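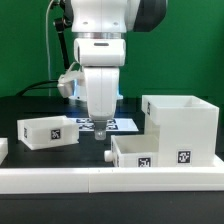
Policarpio
Lecturer in Storage and Materials Handling, Dovport Technical College

Chapter 3
Trays, Drawers and Open Boxes

A tray is the simplest container in this book. It has a floor, a low wall on each side and no lid. Whatever is put in it stays in sight, and a hand can reach any part of it from above. Small parts that will be needed again within the hour belong in a tray.

A drawer holds the same kind of thing in a different way. Its floor and walls may be close to those of a tray, but it sits inside a cabinet and gives up its contents only when it is pulled forward. How far it has to come out depends on what is stored at the back. A knob gives the fingers something to close on, and a round one can be gripped from any side. The white cabinet that opens this chapter has both kinds of storage in one piece – a drawer low down and an open top above it. The white tray stands apart from it on the black tabletop.

Open-topped boxes fall between the two. The taller the walls, the more a box will hold and the harder it is to see the bottom. In the stockroom survey at Metholm, 194 containers were checked against their lists, and the tall open boxes had the most items missing from the list. The trays had the fewest. Section 3.4 gives the full table.

You will also need to think about labels. A label on the front face of a drawer can be read when the drawer is shut. One placed on the inside wall cannot. For a tray that gets moved around a bench, a second label on one end is worth the trouble, as the long side may be turned away from you.

In this chapter you will learn to:
measure the usable depth of a drawer
choose between a tray and a drawer for a given set of parts
place labels on containers that move and containers that stay put

Before you start, find one drawer at home and pull it out as far as it will safely go. Write down what is in the front half and what is in the back half – you will use this list in Exercise 3.1.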